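Rules for a Two-Armed Robot in a Shared Room: What We Adopted and What We Doubt

Project report, robotics practice course
Oskari Harju, Hertta Riihimäki, Saimi Hämäläinen
Supervisor: Cormac Fitzgerald
Submitted 1/14/18

1. What we were asked to do

Our task was to write a set of working rules for the two-armed robot in the Tirnus room and then check whether people could follow them. The robot practices household jobs, mostly with trash bags. Before us there was a rule sheet put together by Elsa Koivisto for an older setup called Vokside. It ran to 88 rules. Our first suspicion was that no person standing next to a robot keeps 88 rules in mind, and nothing we saw during the project changed that.

We read the old sheet line by line and sorted it by one question: could someone in the room tell, by looking, whether the rule was being kept? Most of the rules failed. "Operate with appropriate care" can't be checked. "Ensure the workspace is suitable" can't be checked either, and it appeared three times in slightly different words. We threw these out. Our supervisor thought we were too quick about it and asked us to record his objection, so it is recorded: Fitzgerald holds that a vague rule still reminds people to think. We hold that it mostly lets the writer of the sheet feel covered.

2. How we checked

We went through 232 log entries from the trash bag task. Each entry has a start time, the name of the person on duty, and a free comment field. Hämäläinen read all of them, and Harju read 90 again without seeing her notes. They disagreed more often than we'd like, nearly always over the word "clear," as in "area clear before start." One person's clear floor was another person's mess.

We also looked at the work itself.

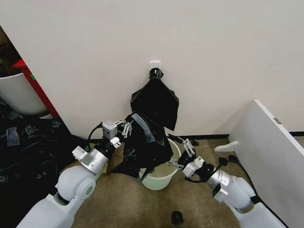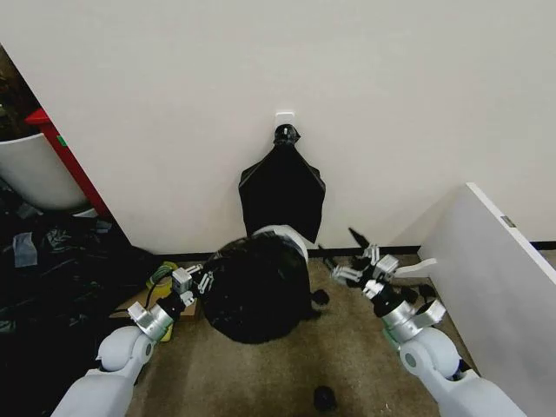
Black bag on the wall hook and both arms at work, in each of the two.

The rule we argued over longest is the one about the floor. The old sheet says the floor must be "free of all objects within reach of the arms." It sounds strict and safe, and we don't believe it has ever been kept in this room for a whole session. The bucket under the hook in the first picture would break it, and so would the filled bag on the carpet in the second, yet a trash bag task needs things on the floor. The rule forbids the job. People learn to step over a rule like that, and then they step over the next one too. What bothers us more is the small stuff. There is a power plug with its cord trailing over the carpet toward the right arm in the first picture, and a piece of flattened cardboard near the left gripper in the second. Neither belongs to the job as far as we can tell. A useful rule would say nothing about buckets and a lot about cords.

3. The rules we propose

We ended up with four that we're willing to defend.

Rule 1. Name the task objects before starting, out loud or in the log. Anything else on the floor within arm's reach gets moved or written down.

Rule 2. No loose cord within reach of either arm. If a cord has to be there, tape it flat along its whole length.

Rule 3. The person on duty stands where they can touch the stop button without taking a step. We had a long discussion about whether "can reach quickly" was good enough. It wasn't. Quickly for whom?

Rule 4. Nobody puts a hand between the grippers while the arms have power, including to fix a bag that has slipped. Stop first.

Rule 4 got the most complaints. Stopping and restarting takes time and the bags slip often. We kept it as it was.

4. What we don't trust in our own work

The log comments were written by the same people whose habits we were checking. A person who ignored a rule had no reason to write that down. So when we find few comments about cords, it may mean the cords were fine, or that everyone had stopped seeing them. We lean toward the second.

Two pictures also prove very little. They show how things stood at two moments, and we can't say from them how the room looks on other days.

The vendor course from Flotlow recommends a signed checklist before each run. We tried it in May. By the end of the trial people were signing several sheets at once, after the session. The signatures were perfect. We don't recommend it, although Fitzgerald would like it tried again with fewer boxes.

We have no accident numbers to compare, and we are wary of any report on a setup this small that claims its rules made things safer. Ours are shorter and can be checked by looking. That is the only claim we make for them.

5. Left open

Who checks Rule 1 when only one person is in the room. Whether the storage pile beside the wall counts as within reach; Riihimäki says yes, Harju says it depends on the arm settings. Whether the old sheet should be taken off the door now or after Koivisto has read this report.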